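Light painting (photography)

Light painting is a photographic technique in which a moving light source is used while the shutter of a camera is held open. The light may be shone on a subject to illuminate it, or pointed towards the lens so that its path is recorded as a line. Exposures usually last from a few seconds to several minutes, and the work is done in darkness or in very low light.

Terminology

Writers generally separate two forms. In the first, the operator stands outside the picture area, or moves through it, and washes a building, tree or object with a torch. In the second, the source itself is visible and leaves a trail. The second form is often called light drawing. A third form, in which the camera is moved and the lights stay still, is known as camera painting or kinetic photography.

Equipment

The camera must allow a long exposure, normally through a bulb setting, and must be held steady on a tripod or other firm support. A remote release prevents movement when the shutter is opened. Light sources include hand torches, bicycle lamps, fibre-optic brushes, strings of small coloured lamps and glow sticks. Operators wear dark, non-reflective clothing so that they do not register in the exposure.

Coloured gels may be fixed over a torch to change its hue. A short tube of black card, known as a snoot, narrows the beam and hides the bulb from the lens.
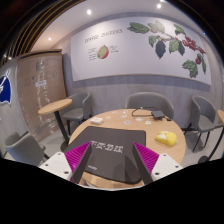
Small subjects are commonly lit at close range with a weak torch, as a strong one leaves bright patches that cannot be evened out later. The beam is kept moving throughout, and is held to one side of the camera so that surface texture is shown by shadow.

Exposure

Aperture and sensitivity control the brightness of the trails, while the length of the exposure mainly affects the background. A trail made by a fast-moving lamp is fainter than one made slowly by the same lamp. For this reason the speed of the hand is treated as part of the exposure, and practitioners often rehearse a movement several times with the shutter closed.

Outdoors, twilight is used when some colour is wanted in the sky. Under a full moon, the background may become too bright before the drawing is finished. A single long exposure may then be replaced by several shorter ones, combined afterwards by computer.

The Tedow series

The Tedow series is a group of light-painted photographs by Keegan Ormsby, made at the disused slate workings at Tedow. Each picture was completed in one exposure, the longest lasting 410 seconds. The series was first shown at the Drernby Gallery in February and later at Duvley. The catalogue lists 292 plates, with the exposure time and type of lamp given for each.

Safety

Work at night on uneven ground carries a risk of falls, and sites are normally inspected in daylight. Burning steel wool, spun on a wire to produce sparks, can start fires and cause injury, and is prohibited at many historic sites.

See also

Long-exposure photography
Night photography
Star trail
Multiple exposure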